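Writing the rules for two arms and one table

A working standard for shared-table handling has been a long time coming, and the draft now circulating from Nodero is a dull document in the best sense. It deals with where things go, who may move first and what gets written down afterwards.

Nodero runs a test hall at Metcombe, where pairs of arms are put through everyday tabletop tasks: clearing, sorting, passing and setting down. The draft began as a sheet taped to the inside of a cabinet door. It is now in its third revision, has 15 clauses, and has been adopted with small changes by a second site at Rascombe. Balogh, which supplies fixtures and surface plates to both, has asked for it to be cited in its own installation notes.

Most published guidance on robot safety deals with the person near the machine. It covers fences, light curtains, stop buttons and speed limits, and it covers them well. It has less to say about two machines near each other, and almost nothing about the objects between them. Anyone setting up a paired station has had to fill the gap with house rules, and house rules vary. One site measures clearance from the wrist, another from the fingertip. One resets the table by eye, another from a printed template.

Clause 1 of the draft fixes the point of measurement at the furthest part of the open finger. This sounds minor, but a tapered finger at full spread reaches well past the wrist housing, and a clearance figure taken at the wrist will be wrong by the length of the finger. The Metcombe team found that most of its logged contacts between arms came from this error. The software believed there was room, and by its own measure there was.

Clause 2 divides the table into a left zone, a right zone and a shared zone. An arm may enter its own zone freely. It may enter the shared zone only when it holds the claim, and the claim is released when the fingers have left, not when the object has been set down. Earlier revisions released it on set-down. That saved a little time per cycle and produced a steady run of near misses, as the second arm started its approach while the first was still backing out.

Clauses 3 to 6 cover the objects. A task set should mix shapes and behaviours: at least one item that stands and can topple, at least one that lies flat, and one with a face pattern so that rotation can be checked from above. Dishes are treated as surfaces with a rim, and an item standing on a dish is recorded as one stack. If the dish is nudged, everything on it has been nudged as well, and the log must say so.
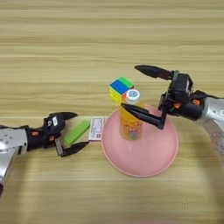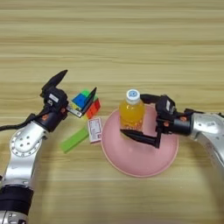
Does a paired station need a separate rule for bottles and other containers of liquid?

A separate rule is advisable. The draft puts any container of liquid in a class of its own, with a lower approach speed, a cap check before the run and a limit on tilt. The contents shift when the container is moved, so grip force and path settings taken from a solid block of the same weight should not be carried over.

The liquid rule was the most argued over of the whole set. Rascombe wanted containers banned from mixed tasks until each arm had passed a solo trial with them. Metcombe thought this would push the difficult cases to the end of the programme, when there is least time to deal with them. The present wording is a compromise. Containers may be used from the start, but a sealed cap is required, and no cable joint or open connector may sit below the level of the table edge on that side.

Clause 9 deals with pinched objects. An object is "held" when both fingers are in contact and the load reading has settled. It is "touched" when one finger is in contact. Anything else is "near". Operators are told to use these three words and no others. Before the clause was written, the Metcombe logs used "grabbed", "got", "on" and "gripped", sometimes for the same state and sometimes for different ones, and a review of 326 runs had to be abandoned part way through when the entries could not be compared.

The same clause asks that state be judged from the sensor record. An overhead view is useful for layout and poor for contact. A finger that passes above an object and a finger that rests on it can look much the same from the head of the station, and the draft says in plain terms that a still taken from there is not evidence of a grip.

Resetting the table takes up clauses 10 and 11. The start layout is drawn once, with a tolerance for each item, and the person resetting works from the drawing. Items are put back in a fixed order, largest first. Both arms are parked and held in a monitored stop before a hand crosses the table edge. The draft allows no exception for a quick nudge of a fallen item, and a run in which this happens is marked void.

Surface condition has a clause to itself, drafted with help from Balogh. Wood-effect and plain wood tops are both permitted, but strong grain can confuse edge detection on pale, flat objects. A site using such a top should repeat its detection check each month and after any change of lighting. Roughly 6 per cent of voided runs at Rascombe were put down to missed edges, most of them during February, when the low sun came through the roof lights in the afternoon.

The remaining clauses are clerical. Labels on the gripper housing must match the name used in the log. Finger wear is inspected at a set interval - the figure is left to the site - and worn fingers are replaced as a pair. Changes to clearance, speed or claim timing need a second signature.

Some gaps are admitted in the notes at the back. There is no rule for handing an object directly from one arm to the other, and none for soft items such as cloth. A working group from the two sites is drafting text on handover first, as it touches the shared zone clause and may force a change to when the claim is released. Until that is settled, both sites require the object to be set down in the shared zone and picked up again.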